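Camstead Wrist Finger Set, part 2641

A bolt-on finger pair for small wrist grippers, with a narrow pointed finger on one side and a square block on the other. Sold as a set of 2 with screws and one spare tip. The set is meant for capped bottles, vials and tubes up to 40 mm across.

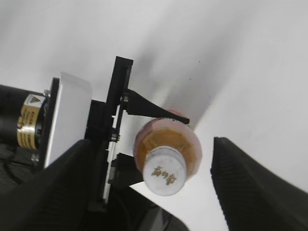
Azlan Siregar ran the set against the Dudov flat pads and the Roussel soft cups on our bench, five bottles each. The Dudov pads were quicker to line up. The Camstead held better on tapered shoulders — the Roussel cups slid on those.

Grip force is set in the controller. Start low with thin plastic.

Fits: Resine wrist mounts, all versions
Not for: glass over 40 mm
Ships: Wednesday
Fitting questions: Frida Frandsen, parts desk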